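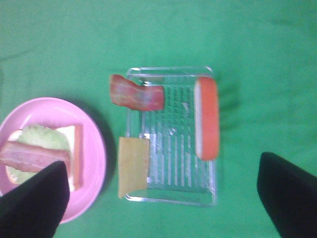 Kavitha Naidu wanted to know why anyone would pay for a task planner when a short script can stack a sandwich in a fixed order. It's a fair question and we didn't have a quick answer for her. If your order never changes and your parts always turn up in the same spot, write the script and keep your money.

Plilavik 3 Task Planner
Sold and supported in Canada by Grestus, Fliscombe office
Single-cell licence, one year: $930
Free trial: yes, full features, stops at the end of the month

What it is

Plilavik sits between your perception and your arm controller. It takes a list of what's on the table and a goal ("bread, lettuce, bacon, on the plate"), works out an order of picks and places, and hands them down one at a time. After each step it looks at the scene again and checks whether the plan still makes sense. If it doesn't, it makes a new one.

The vendor calls this "understanding the task". We'd call it a search over states with a decent scheduler attached, and we stock it because the search is quick and the scheduler doesn't fall over. Please don't buy it expecting it to know what a sandwich is. It knows that an item can be under another item, and you have to tell it which ones are allowed to be.

It will not move your arm. You still need your own motion planner and controller, and Plilavik is only as good as the answer it gets back from them. We've had two returns from people who missed that.

What you get

Planner service and command-line tools
Scene editor (runs in a browser, a bit slow on older laptops)
Replay tool, which lines up every camera with the plan step that was active
Adapters for the usual robot middleware, plus a plain socket interface
Manual, 351 pages, of which you'll want chapters 2, 5 and the appendix on timeouts

The replay tool is the part our own people use most. You scrub to the moment things went sideways and see the wrist view, the side view and the planner's idea of the world next to each other. Usually the planner's idea is the one that's wrong.

How it copes with loose, floppy items

Bread is easy enough. A slice has a crust you can pinch near a corner and it mostly holds its shape on the way over.

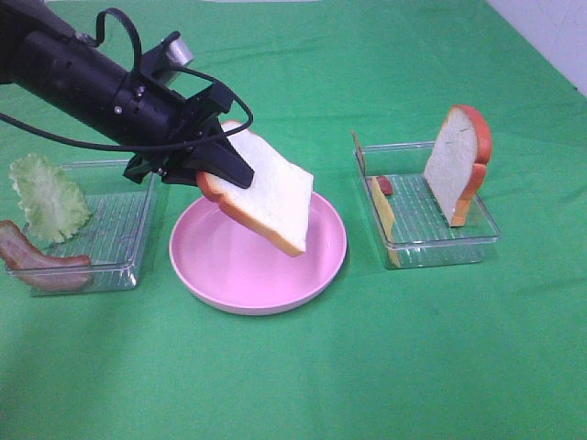 Placing it is harder for the software than picking it up, as the planner has to decide what "on the plate" means for something that comes in tilted. The default test asks whether the centre of the item is inside the target outline. With that setting a slice propped on the rim counts as done, the planner ticks the step off, and the lettuce goes on top of a ramp. There's a stricter test called settled_flat. It costs a second look after every release and we think it should be the default. Illia Bilyk in our Fliscombe office has been asking the vendor to change it for two releases now.

Lettuce and bacon are where the brochure and the bench part company. The brochure says "handles deformable goods". What that means in practice is that each item gets a rough outline and a grasp region, and the outline is refreshed when the camera sees it again. It doesn't model bending. A strip of bacon draped over the side of a tray gets an outline that covers the tray edge too, and you have to mask the tray out yourself or it'll suggest grasps on the plastic.

Clear trays deserve their own warning. Depth cameras don't like them, and a ribbed floor makes it worse — you get stripes of good depth and stripes of nothing. Plilavik has a "known container" setting where you enter the tray's size and position by hand and it ignores whatever the depth says inside that box. It works. It also means that if someone bumps the tray, the planner goes on believing in the old position until you run the locate step again. 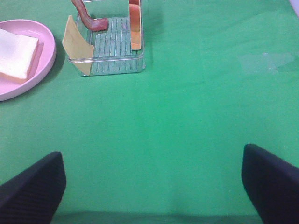

Setup notes

Allow a full day, whatever the quick-start card says. The install itself is short. Describing your items takes the rest of the day, and there's no shortcut we've found.

Give each item its own name even if you have two of them. "bread_bottom" and "bread_top" will save you grief; with two things both called "bread" the planner picks whichever one is nearer and may change its mind halfway through.

Set the replan limit. Out of the box it's 1000 attempts per step, which on our bench PC is long enough to go and make a real lunch. We use 5.

Mount a fixed camera as well as the wrist one if you can. The wrist view alone loses things. With the fingers open and the camera low, a plate can sit half outside the view, and anything standing on its edge in a tray shows up as a thin strip of colour that the stock detector labels with far too much confidence. Cheese, tomato and ham have all been called each other on our bench.
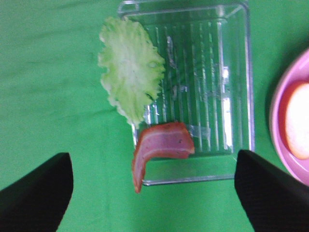 The confidence numbers come straight from your detector, by the way. Plilavik passes them through untouched and then compares them with a threshold of its own, so if your detector is sure of everything the threshold does nothing. Yogesh Tripathi wrote a small calibration script for this and we include it with every licence. It isn't supported by the vendor and the vendor isn't keen on it.

About the vendor's numbers

The product sheet quotes over 700 plans a minute. We believe it, for blocks of fixed size on an empty table. We haven't got close with food items and two cameras, and planning time was never what held our cell up. Waiting for the second look was. Ask them which scene they timed, and what counted as a plan.

Compared with Boiko

Boiko is the other one people ask us about. It's cheaper, the editor is nicer, and it has no replay tool to speak of. For fixed trays and rigid parts we'd probably send you there. For anything that hangs over the side of its container, Plilavik, with settled_flat on and your expectations kept modest.

Ordering and returns

Licences are tied to one controller and can be moved twice a year. Returns are accepted during the trial only. Napaporn Limsakul handles quotes for schools and labs, and she'll ask what your arm already runs before she sends you a price. Have the controller model and your camera list ready when you call.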